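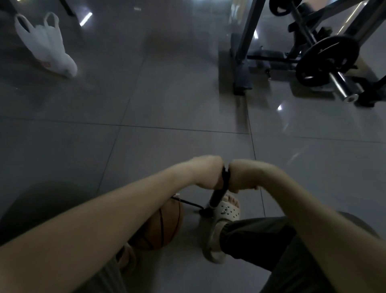

1/
Pumping up the basketball before the driveway hoop goes back up. The ball sat in the garage from February on and went soft enough that it landed and stayed there. A few notes, mostly for my brother-in-law, who asks me every summer.

2/
Wet the needle first. Water is fine. I keep a small bottle of Vaher valve oil in the drawer, but it has been the same bottle for years and I forget to use it. A dry needle can push the rubber valve into the ball, and then you are shopping for a ball.

3/
Straight in, no wiggling. If it won't go, take it out, wet it again and try a slightly different angle.

4/
Set the pump base on a hard floor and put your foot next to it. Two hands on the handle. Long, slow strokes. Short fast ones mostly heat up the barrel.

5/
Check it early. I do a few strokes, pull the needle, drop the ball from shoulder height and see where it comes up to. Around the waist is what I want. Higher than that and it gets hard on the fingers and comes off the rim like a rock.

6/
Povilas asked about a gauge. I had a Stello one that clipped on between the hose and the needle. It leaked at the joint, so every reading was low and I kept adding air. It's in the box with the dead flashlights now.

7/
Spare needles: I bought a bag of them from Grarier and have bent 3 so far, all by letting the ball roll while the needle was in. Keep the ball still. Wedge it against your other foot if the floor slopes like mine does.

8/
Ott Ķēniņš wrote to say his ball goes flat overnight. Hold it under water in a bucket and watch the valve. Bubbles at the valve usually means dirt or a dried-out valve, and a drop of oil sometimes fixes it. Bubbles from a seam and I'd stop spending time on it.

9/
Next is the bike, which needs a different pump because this one won't hold on to the valves. Then the net. The old one is down to 2 loops and the new one is still in its bag somewhere behind the paint.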